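Home | Issues | Authors | Search

3.2 Wash trials

Dyed cotton garments from the Flidorcombe laundry were sorted by colour and washed at a fixed dose of Diltell.

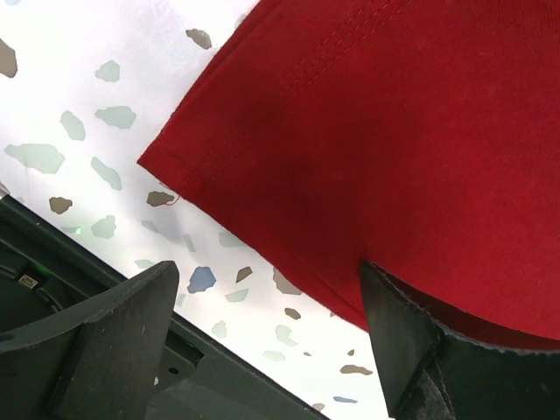 Pilling was graded by eye on a scale of one to 5. Of 268 garments, 246 were graded twice — the rest had lost their tags.
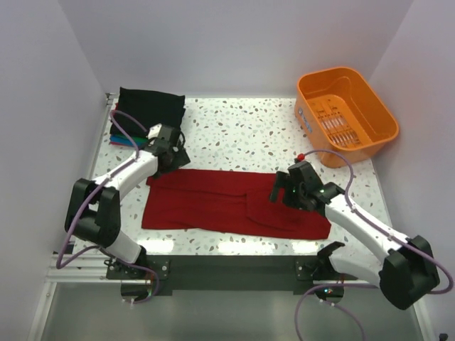
Figure 2. Red garment on a speckled white tabletop.

3.3 Colour loss

Reds faded more than greys in the February loads.
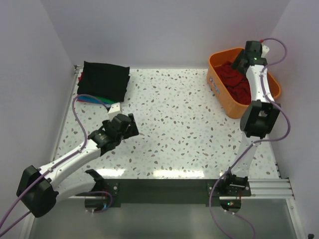 Water hardness was not controlled, and this limits any comparison with the Ornska trials.

Related articles
Lint in shared dryers
Hem wear in work shirts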